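Share 24 | Comments 12

Caltunetti opens a key-sorting bench at its Sondell shop, and yes, you can bring the whole drawer 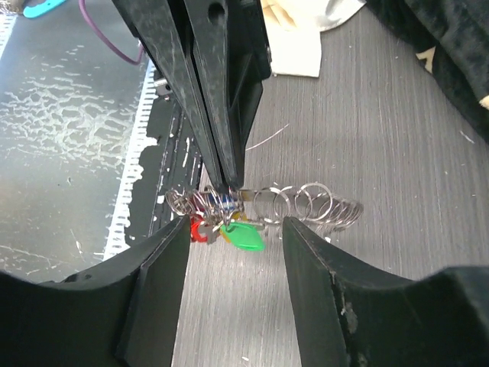

Bring us your jangly mess

SONDELL, 25th September — I have run Caltunetti for long enough to know that every home has one drawer full of keys that belong to something. Mine had a padlock key, a key to a shed I sold with the house, and a ring so tight I broke a nail on it. So I'm very happy to tell you that our new key-sorting bench is open at the Sondell shop, right by the front counter, and you don't need an appointment!

We tried the idea out in May with a folding table and a handwritten sign, and people came in with shoeboxes. Whole shoeboxes! More than 1,000 keys crossed that table before we packed it up, and I went home and started sketching a proper bench the same night.

How it works

You tip your keys out, we sit down with you, and we start pulling them apart. Split rings come off and go together by size. Keys you know get a colored plastic tag, and you choose what the colors mean. Red, green, yellow and blue are the ones people ask for most. (At my house green is the garden gate and red is my mother's front door, and I will not be changing it now that I've finally learned it.)

Keys you don't know go in an envelope with the day's date on it. Take it home, try the locks, and come back with whatever is left. If you'd like a spare of anything while you're here, we can cut most ordinary house keys while you wait — security keys take longer, and we'll need to see your card for those.

What it costs

Sitting down and sorting is free. A pack of 12 tags is free with your first visit too, for as long as our opening stock of 2,000 packs holds out. Split rings are sold loose from the bin, and you're welcome to reuse your own if they still close flat. Please do check them! A ring that has sprung open is how keys end up down a drain.

Landlords, clubs and offices

If you look after a building, Deligiannis Hardware Supply is stocking our larger tag sets, which come in packs of 24 with a paper log sheet. We've also teamed up with Skeluron, the wall cabinet people across the road, so you can see a key cabinet with our tags hanging in it before you buy one.

The bench is open whenever the shop is. Mornings are quieter, and there's a stool if you've brought a big box.

For samples, prices or a chat about keys, ask for me at the counter or write to the Caltunetti press desk.

Related items
Caltunetti moves its cutting machine to the front counter
Choosing a key cabinet: notes from Skeluron
Deligiannis Hardware Supply adds large tag sets
What to do with a padlock that has lost its key

Contact | Press desk | Copyright Caltunetti, Sondell | Back to top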